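**Callgate Neighbourhood Watch — quick update**

Thursday, March 9, 2023

Sorry this is short, back at work in an hour and wanted it out before the weekend.

Vans first. Another two broken into overnight on Lendar Road, both tool thefts, both parked nose-out with the back doors facing the street. That makes 5 since the new year. Same method as before — side door peeled down from the top, in and out in a couple of minutes. One of the owners puts his loss at almost 2,000 pounds and he'd only just replaced a drill set from last August.

Police have been round door to door. If you were out when they called they will have left a card, please ring the number on it even if you think you saw nothing. They're after anything between 1am and 4am, doorbell footage especially. Most doorbells wipe themselves after a few weeks so save it now, dont wait to be asked.

A dark hatchback was seen going slowly up and down past the garages, no lights on. Might be nothing. Partial plate has been passed on. Please don't post guesses about whose it is on the Facebook group, we had enough of that last time and an entirely innocent man got shouted at outside the chemist.

Property marking night is going ahead, community hall, 7pm on the 21st. Bring power tools, bikes, mowers, whatever you can carry. Kylie Pirihi has the kits, 35 of them, one per household until they run out. Free. If you can't get there ring her and she'll drop one off.
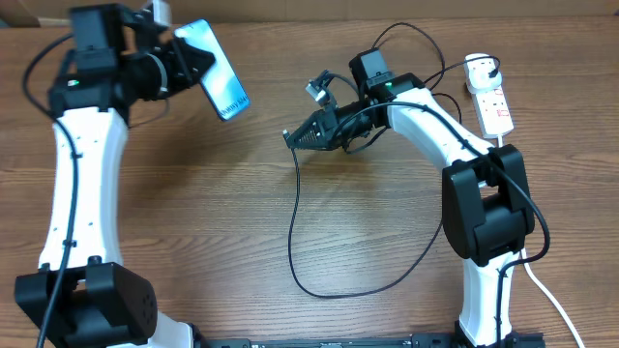

Write down your serial numbers as well. Photo of the plate on your phone will do. Without a number the police can't give things back even when they find them, and there's a shelf of recovered stuff at the station right now with no owner.

Alley gate behind Hjaltadóttir's bakery — lock is fixed at last. New code from your street rep, not by email. Please shut it behind you, it was propped open with a brick agian on Monday.

Street light outside number 12 still out. Reported three times. Will chase.

Next meeting as usual, first Tuesday, back room.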